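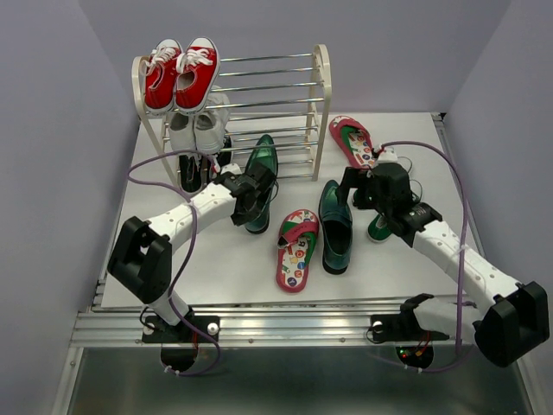
Can a Machine Tidy the Front Hall Yet?
Final project report, Robotics Elective
Plenbridge College, 30 July 2019

1. Question

Our group was asked to pick one household chore and judge whether a robot could take it over. We chose putting shoes away on a rack. Most of us expected a yes, as it seemed such a small job. We now think the answer is no, at least for any home we have lived in.

2. Why shoes

A parcel in a warehouse has flat sides and a label. Footwear comes in all sorts. A canvas sneaker gives when it is squeezed, and its laces trail. A glossy loafer is stiff and slippery. A slide sandal is mostly sole, with a strap across it that is easy to snag. Shoes also come in pairs, so the machine has to find the mate, turn both the same way and leave room for the next pair. Dark shoes lying close together are hard to tell apart, even for a person in a hurry.

3. Method

We read the published material for two systems, Kanau and Bunting, and watched the demonstration videos for each. We then timed ourselves doing the same chore at home in Ralthorpe and kept notes on every shoe we handled, 146 in all.

4. What we found

Both demonstrations used two arms bolted to a bench, with the rack already within reach. Neither dealt with a wet boot, a knotted lace or a kid's shoe kicked under the couch. The Bunting video was sped up 15 times, and we found this out only from a caption near the end. The Kanau page claimed 3000 practice runs but did not say how many went well, and our email asking about it in January was not answered.

5. Limits of this report

We had no arm of our own to test. Videos are chosen by the people who make them, so our view of failures is probably too kind.

6. Recommendation

The college should not budget for a tidying robot in the residence. We would look again if a maker published unedited footage, at normal speed, from a hallway it had not set up itself.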